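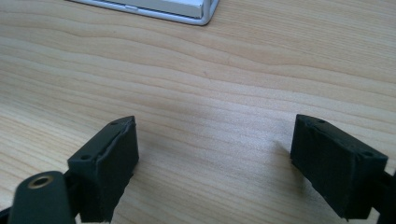 Pale wood, wavy grain and a few small flecks: one of the tabletops at Coston hall.

The tables are back! Anyone who came to the July coffee morning will remember perching with a cup on their knees (sorry about that), but the big room at Coston has its furniture again and I went down at half past nine to have a nosey.

I'd forgotten how light the wood is. Under all those years of tea rings and poster paint I had it down as a sort of gravy brown, and now you can follow the grain the whole way along, rippling about like sand when the tide's gone out. There's a tiny reddish-brown speck in the middle of one that I'm already rather fond of.

Naveed Niazi did the sanding in his workshop on Grewal Lane and tells me he got through 85 sheets of paper, most of them on the table the model railway club uses — glue, he said, and gave me a look. The bill came to £600, and £367 of that was raised at the spring plant sale, so thank you to everybody who went home with more tomatoes than they had windowsill for.

Please use a mat under anything hot, and wipe up spills with a damp cloth, no sprays. Mats are in the drawer by the hatch. The craft group has first go at 2 this afternoon and I've been promised they're bringing newspaper.

We're still short of a few chairs, so if you borrowed any for a party, could they come home too? Leave them in the porch if the door's locked.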